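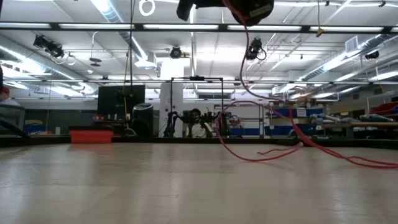 Red cable across the bench, orange-red bin on the ledge.

Search notebook entries
Go

Storage box durability, continued
March

Work on the handgun storage boxes for the Lollatham safe-storage program. The program wants a written comparison of the two candidate boxes before it commits to an order for the giveaway. Larside is the keypad box with a mechanical key override. Tawhiri is the all-mechanical one with the push-button combination. Both are sheet steel with a foam liner. The question for us is limited to wear, handling and environment. Forced entry is being done by another lab under its own agreement and none of it gets recorded in this notebook.

Condition at start of day

Three Larside samples and three Tawhiri samples, marked L1 to L3 and T1 to T3 in paint pen on the underside. L3 and T3 are controls and stay closed on the shelf. L1 and T1 are for open/close cycling. L2 and T2 go to humidity and then get cycled. Every box holds the inert steel dummy, never anything else. The dummy was weighed again this morning and the number matches the one in the front of the book.

Cycling

L1 and T1 both finished the first 1,000 cycles. One cycle is: enter code, lid opens, hold, close, confirm latched by a light upward pull at the front lip. The pull is the same one used in the earlier entries and it is small, only enough to show that the latch has caught.

T1: no failures to open, no failures to latch. The button feel has changed. The second button in the code returns more slowly than the others, and I could hear a dull click instead of the sharp one. Returned fully every time. Lid hinge has a little side play now, which it did not have out of the carton. Measured with the dial indicator at the front corner and wrote the value on the T1 sheet.

L1: no failures to open. 7 failures to latch on the first close, all of them in the last stretch of the run. In each case the lid sat down and looked closed but came up with the pull test. Closing it a second time caught every time. I do not like this. A person putting the box back in a closet in the dark will not pull on the lid. The keypad gives its closing beep whether or not the latch has caught, so the beep is no help.

Stopped L1 at that point to look at the latch. The striker is held by two screws, and the front one had backed out by most of a turn. There is no thread locker on it that I can find. With the screw loose the striker tips forward and the latch rides on its edge. Compared against L3 without opening the case further than needed: both screws tight, no thread locker visible there either.

Did not retighten L1 yet. It should be photographed and measured as found, then retightened to the value in the maker's sheet, then run for another set. If the failures stop, the screw is the cause. If they do not, there is wear in the striker as well and we need to section one.

Note for whoever runs the next set: the log column headed "latch" means latched on first close. Earlier pages were using it for latched at all. I have gone back and marked the pages where this matters with a pencil X in the margin. The T samples are unaffected under either reading.

Humidity

L2 and T2 came out of the Clalline chamber at 2:15 p.m. and sat on the rack, lids closed, for the usual rest before anyone handled them. Opened both on the first try.

T2: light surface rust on the cut edges around the cable slot at the back, where the powder coat does not wrap. Wipes off with a dry cloth and leaves a brown stain. Foam liner unchanged. Buttons all return.

L2: no rust on the outside. Some on the hinge pin. The foam has let go of the floor of the box along one side, and the adhesive underneath is soft and stays on the glove. It has also left a film on the dummy where the two were touching. An owner would want to know about that, so it goes in the report even though it has no bearing on the lock. The keypad works. Battery voltage is down from the pre-chamber reading by more than I expected for a box that was not opened once in the chamber. I want a second reading with the other meter before writing that down as a result. The battery door seal is a thin strip and I can see a gap in it at the corner.

Chamber trace is fine for the whole period except for one short dip in humidity when the reservoir was topped up. Inside the tolerance. Printout is taped to the facing page.

Key override

Tried the key override on all three Larside boxes with their own keys, opening and closing 50 times each. No sticking. The cover plug over the keyway is a push fit and on L1 it now falls out when the box is tilted. It is going to get lost. Suggest that the program tell people where the key should live, which is somewhere other than in the drawer next to the box. The leaflet that comes in the carton says to keep the key "in a safe place" and leaves it there.

The keys for L1, L2 and L3 have different codes stamped on them. I did not try them across boxes. The agreement puts that under security testing.

Instructions leaflet

Read both leaflets from start to finish, as a new owner would have to.

Tawhiri: one sheet, drawings on one side, text on the other. Setting the combination takes four steps and the drawings match the box. It ships with no code set, so the box opens on the lever alone until the owner sets one. The leaflet says this in step two. I would want it in large type on the lid of the box itself.

Larside: folded booklet, small type. The drawing for changing the code shows a keypad with a different layout from the one on our samples. Following the drawing gets you an error tone. Following the text works. Factory code is printed in the booklet and is the same in all three. The program should change it with the owner at pickup or should at least have a step in the handout for it.

Neither leaflet mentions testing that the lid has latched.

Order quantity and what it means for the sample

Lollatham has put the first order at 203 boxes. With three of each type we cannot say anything useful about how often a loose striker screw would turn up in that many. What we can say is that it happened on the only Larside box cycled so far, that the screw has no visible retention, and that the result is a lid that looks shut and is not. I think that is enough to ask the maker a direct question. Draft of the question, to be cleaned up:

Is thread locker specified on the two striker screws? If it is, from which production lot? Is there an inspection step on screw torque after assembly?

Lot codes from the cartons are on the inside back cover of this book. L1 and L2 are the same lot. L3 is a later one.

To do

Photograph L1 striker as found, with scale.
Measure screw height on L1, L2 and L3.
Retighten L1 and run the second set.
Start L2 and T2 on cycling once the battery reading is repeated. Fresh battery in L2 only after that reading.
Second meter for the battery check. The one with the gray leads is out for calibration.
Ask whether the program wants the cable slot edges on the Tawhiri mentioned in the owner handout or only in our report.
More foam swabs.

Later, 4:40 p.m.

Battery reading on L2 repeated with the bench meter. Same value within the last digit, so the drop is real. Left the battery out overnight to see whether it recovers on its own. L2 keypad terminals show a faint green spot on the negative side. Tape over the compartment so that no one puts the battery back before morning.

T1 slow button: moved it by hand a few dozen more times and it is no better and no worse. Leaving it dry. No lubricant on any sample until the second set is done, and please write it in the log if any goes on after that.

Last updated: March, 5:05 p.m.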